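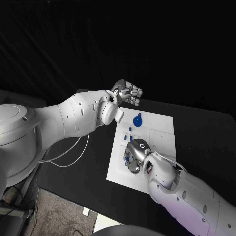
FOR IMMEDIATE RELEASE

Zokness Adds the Quartey Flat Board to Its Line of Shared Work Surfaces

ZISTUVGATE, Saturday, December 19, 2020 – Zokness, a maker of furniture and fittings for classrooms, design offices and craft studios, today announced the Quartey, a white board made to lie flat on an existing table. Orders from schools and offices open immediately, and the first deliveries are planned for February.

The Quartey is intended for work that is usually done seated or standing over a table: sketching a floor plan, laying out paper patterns, sorting cards, or planning a week of lessons. It has no easel, wall rail or stand. Users place it on the table, work from any side, and store it upright when the session is over.

"Most of the boards we sell go on a wall, and many customers told us that they take them down again," said Sevim Akbulut, Managing Director of Zokness. "Teachers in particular wanted a board that pupils could gather around. The Quartey was designed with them over 29 weeks, and their comments shaped the size, the corners and the underside."

During development, the board was tried in nine classrooms and two pattern-cutting rooms in Zistuvgate. Early versions slid on polished tables, and the underside was changed twice before the final design was approved. The weight was also reduced so that one adult can lift the board from a shelf without help.

Zokness recommends pairing the white board with a dark, matte table. In the company's trials, users found it easier to see the edges of the board and to keep pens and loose paper on it when the surface underneath was black or dark gray. For customers who photograph or film their work, a plain dark curtain behind the table is also suggested, together with soft overhead lighting. Matching tables and curtains are available from Kolus, the company's furnishing partner, and may be ordered with the board or separately.

"Customers often ask us to supply a whole corner of a room at once," said Katalin Pálfi, Head of Furnishings at Kolus. "We can now deliver the table and the curtain with the board and set all of it up in one visit."

Availability

The Quartey will be sold singly and in classroom sets of 25. Schools that order a set before the end of February will receive delivery within the Zistuvgate area at no charge. Replacement corner pieces and undersides will be stocked separately. The board should be cleaned with a soft cloth and water; solvent cleaners are not recommended.

About Zokness

Zokness designs and makes boards, tables and storage for shared workrooms. The company employs 70 people at its workshop and offices in Zistuvgate.

About Kolus

Kolus supplies tables, curtains and soft furnishings to schools, studios and public buildings.

Press contact
Melahat Güneş, Communications Office, Zokness

Orders from schools
Doğukan Sarıgül, Education Sales, Zokness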